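3.2 The sorting cell and what the students did with it

By the time we got to the second half of the course, everybody could make an arm wave at the ceiling, so we gave them a job with a right and a wrong answer. The task (we called it Zasodar, after the team name that won the naming vote) goes like this: small open cylinders in two colors sit in a round tray, and the arm has to pick them up and drop each one in its own half of a two-part bin. It all runs in simulation, so a class of 35 could work on it at once, at any hour, and they did - I had messages at 3 a.m. asking if the tray was supposed to be that shallow.

I should say that I didn't expect the gripper to be the hard part. I thought the color sorting would eat up most of the time, and I'd written two whole handouts on it. Most teams had that working before lunch! What got them was the approach. When the cylinders sit close together, the fingers have to come down over one without bumping the next, and a view from across the room won't tell you much about that. So we added a second view from the wrist, looking past the fingers into the tray, and let each team decide which one to trust and when.
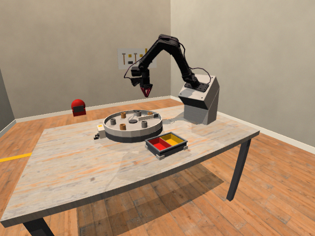
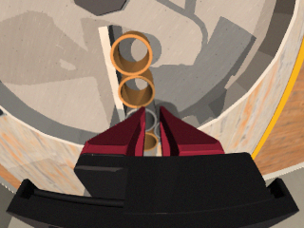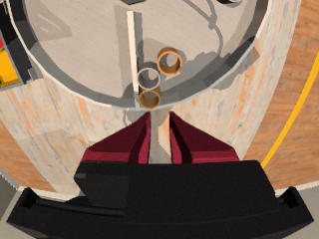
Figure 5. The simulated sorting cell, with orange and gray cylinders in the round tray. First, the room view; second and third, views past the red fingers.

Estíbaliz Arroyo felt we had made it too easy by giving teams the wrist view for free, and argued that they should have had to ask for it and say what they wanted it for. We went back and forth on this for most of April. Her point was that a team that starts with one view learns what it's missing, and a team that starts with two just wires up both and hopes. I still think beginners need the help, but next time we'll try it her way with half the class and see.

Over the whole project the teams logged 1,770 attempts, and 1,625 of those ran to the end without the simulator throwing an error. (The rest were mostly typos in the setup file, and a few were mine.) We scored only the finished ones. Teams could rerun as often as they liked, and the Sernura group reran more than anybody - they'd change one number in the approach height, go get a snack, and come back to look at the log. The Herrero group rewrote their whole planner twice instead. Both styles show up again in the interviews in Section 4, where I let the students explain themselves.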